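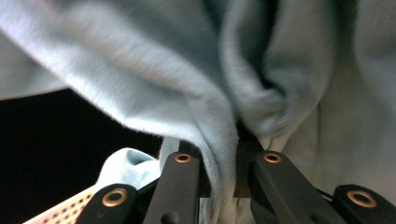 按Rasmus Venckus的说法，睫毛膏和眼线液笔不该放在同一套耐水测试里比较，两者的成膜方式不同，失效方式也不同。他在Welberg的配方部门负责眼部产品，谈话从他手头的Clenda眼线液笔开始，一个多小时里基本没有离开这支笔。

Clenda的旧配方以丙烯酸酯共聚物乳液成膜，色料为炭黑分散液。Venckus认为旧配方的主要问题在于膜的脆性。“膜干得快，硬度也高，画完当时的线条很干净。眼睑每眨一次，膜就弯折一次，几小时后眼尾先裂，然后成片脱落。消费者说的‘掉渣’多数是这种情况，跟防水没有关系。”

新配方换用玻璃化转变温度较低的共聚物，并加入少量增塑剂。膜变软以后，脱落减少，但抗油性下降，上眼睑容易转印。他说整个调整过程基本是在这两个指标之间来回移动。“增塑剂加多了，线会印到眼褶上；加少了，又回到原来的脆膜。最后定下的用量我不能讲，范围很窄。”

转印测试用的是涂有人工皮脂的仿皮片。样片画线后静置300秒，再以固定压力覆上白色滤纸，揭下后测滤纸的色差。Venckus对静置时间的设定比较坚持：“有些实验室等三十分钟才压，数据当然好看。用户画完眼线接着就会睁眼，五分钟已经算宽松了。”

笔头由Biwott供应，为纤维束结构，内部靠毛细作用导液。新料体黏度略低，首批试装时出液偏快，起笔处容易积墨。配方组没有再加增稠剂，改由供应商调整纤维束的密度。“增稠对炭黑分散体系不友好，放久了笔尖那一段会先堵。能在笔头上解决的，我不愿意动料体。”

稳定性方面，试装共300支，分别在常温、四十五摄氏度和冷热循环条件下横放与竖放。试验结束后仍能连续出液的有284支，其余各支拆检，多数在笔头与导液芯的接合处发现干结。Venckus把这归因于笔帽内塞的密封，而非色料沉降。“横放和竖放的失效比例差不多。如果是沉降，笔尖朝上的那一组应该明显更差。”内塞的尺寸公差随后收紧，材料没有更换。

谈到卸除，他提到一个常见的误解：许多人以为持妆越久的眼线越需要强力卸妆油。新膜对温水的耐受有限，在四十摄氏度左右的水中浸润后会溶胀，可以成段推下，不必反复揉擦。“溶胀和溶解是两回事。它不会化成黑水，会变成小片，用棉片压一下再往下带就可以。”他不建议在膜未软化前横向拉扯，睫毛根部的皮肤很薄，摩擦造成的发红常被误认为产品过敏。

防腐体系沿用苯氧乙醇与辛甘醇的组合。笔类产品每次使用都接触皮肤，笔头又长期湿润，挑战测试因此做了2轮，第二轮的接种点改在笔头而不在料体。他说两轮结果均符合内部标准，但没有给出具体的菌落数据。

色号目前只有黑与深棕。深棕以氧化铁调色，颗粒密度比炭黑高，对分散剂的要求也更高，笔杆内需要加搅拌珠。另一个名为Rultano的项目正在试一种灰褐色，仍处于小样阶段，Venckus只说沉降速度“还不能接受”，分散剂已经换过，研磨时间也在重新设定。

访谈日期：12/9/19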